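Search this site: Enter keywords Go

Print this page | E-mail this to a friend

Scraped Posts and the Trouble with Silence

The first time a post of mine was copied whole, the thief left my internal links in place. Every "see my earlier note" pointed back to my own archive, and my server log filled with visits referred from a domain I had never heard of. That was in July. By the end of the month the same domain held 145 of my posts, each with the byline removed and the date changed to one later than mine.

My argument is a narrow one. A person who keeps a personal blog should answer copying with a formal notice, sent to the host, every time it is found. The usual advice is to ignore it. I think that advice was formed when copying was done by hand and has not been revised.

Copying by hand had a natural limit. Someone liked a paragraph about an album or a television drama, pasted it into their own page, and perhaps forgot the credit. A short comment under the entry generally settled the matter. Automated copying works from the feed. If a feed carries the full text, a script can republish an entry within minutes of its appearance, and a search engine which visits the copy first may treat the copy as the original. The author then ranks below their own words, or is dropped from the results as a duplicate.

I write under the name Brudcombe, mostly on radio plays and the actors in them. My readership is small. On a good day the counter shows 400 visits, and on an ordinary day 50. With figures of that size, losing the first place in a search for one's own title is easy to measure. Over the summer the entry on the Moodley serials, which had been my most read page for three years, fell to almost nothing. The text had not changed. The copy stood above it, with two advertisements in the middle.
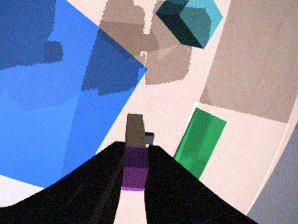
Nobuhle Maluleke wrote to object when I set out a shorter version of this case in the spring. Her view is that a notice costs the sender more than the copier, that the copier will move to another host by the evening, and that the hours are better spent writing the next entry. She adds that a formal notice requires a real name and a postal address in most cases, and that many people who keep fan blogs under a pen name have sound reasons for not handing these to a stranger.

The second point is serious and I do not have a full answer to it. Some hosts pass the complaint on complete, address included. Others remove the address first. Very few state on the form which of the two they do. A writer with reason to worry should ask before sending, and if no reply comes, should not send. I would accept that as an exception to the rule I gave above.

The first point I think is wrong on the facts, at least on mine. The notice took me forty minutes to prepare the first time, because I had to find the host, read its terms and list the addresses in pairs, original beside copy. The second notice took six minutes. The list can be kept as a plain text file and added to. Copiers do move, but each move costs them their standing in search, and the pages they leave behind stop competing with mine. The Moodley entry was back in its old position five weeks after the host acted.

There are two technical measures worth taking alongside. The feed can be cut to a summary of 296 characters, or whatever the blog software permits, so that a script collects only an opening. This annoys subscribers who read in a feed reader, and I had four complaints. I have kept the setting. The other measure is to place the canonical link in the header of each entry. Umorel, the software I use, does this by default in the current version but not in the one before it, and the upgrade does not rewrite old entries. They must be saved again individually.

I do not recommend scripts that disable the right mouse button or block the selection of text. They do nothing against a feed copier, and they prevent an honest reader from quoting a sentence. Quotation is a separate matter and should be made easy. I have been quoted at length on Skoker, with a link, and was glad of it.

The weakest part of the common advice is the claim that copying is a compliment. A script does not read. It took my entry announcing a fortnight's absence for a dental operation, and that is still on the second domain, under someone else's title, waiting for the host to reply.

Print this page | E-mail this to a friend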